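Chapter 8
Game Shows and Their Rules

A game show is a television program in which people compete for a prize under fixed rules. The rules decide who may enter, how points are scored, and when a player must leave. Producers write them long before casting begins, and most are tested in run-throughs with office staff.

Chapter 7 covered scripted comedy. We turn now to formats, the written plans that let one show be made again in another country.
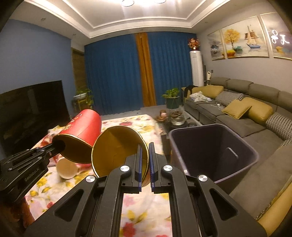

Reading time: 8 minutes

Our main case is Cirley, a weekly quiz that ran for 97 episodes. Each episode began with 50 players in the studio and ended with one. The format was later sold to a second broadcaster, which renamed it Sollel and dropped the final round. Viewers complained, and the round was back by October.

As you read, note which rules stayed the same in both versions. You will need them for Exercise 2.

Key terms: format, run-through, elimination, format license

8.1 What a Format Contains

A format is usually set down in a document called the bible.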